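Call for Participants: Block Sorting and Fitting Study 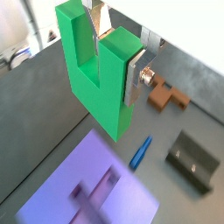 Photo: Povilas Urbonaitė / Ringate

Last updated: February

Ringate is looking for adults to take part in a study of how people sort, turn and fit plastic blocks by hand. Sessions are held at the Witley building, second floor. The results will be used to revise the Tamihana block set, a collection of shaped pieces used in hand skills testing.

What the set contains

The pieces differ in shape, size and color. They include a large green U-shaped block with a deep slot, a brown block with a stepped outline and notched sides, and slender blue pegs. Work is done on a matte gray surface. Participants receive the pieces in mixed order and are given a printed layout for each task.

What you will do

A visit consists of 4 tasks with a short break after the second.

Task 1. Sort mixed pieces by outline, ignoring color.
Task 2. Place each piece on its printed position, in the orientation shown.
Task 3. Repeat Task 2 with the weaker hand only.
Task 4. Pick up the pegs one at a time and return them to the tray.

Timing starts when the first piece is touched. Dropped pieces may be picked up and the clock is not stopped. A full visit takes about 700 seconds of timed work. Allow one hour in total for forms, practice and the break.

Who can take part

Applicants must be 18 or older and able to sit at a table for the length of the visit. Normal or corrected vision is required. Color blindness does not exclude you, but please state it on the form. People who have had hand or wrist surgery in the past year cannot be accepted. Experience with puzzles, assembly work or model building is recorded and has no effect on selection.

There are 31 places left in the present round. Left-handed applicants are especially needed.

Payment

Payment is by gift card, issued at the end of the visit. Parking behind the Witley building is free after 5 p.m. Travel costs are not covered.

Data

Task times and placement errors are stored under a participant number. Names are kept in a separate file and deleted when the round closes. You may stop at any point and will still receive the gift card.

How to apply

Ask for form 500 at the Ringate front desk, or request a copy by mail from Begoñe Bermúdez, Block Study, Ringate, Witley building. State your age, your stronger hand and the times of day you are free. Morning visits start at 9 a.m., evening visits at 5:30 p.m. Staff of Ringate and of Emex, which molds the pieces, are not eligible.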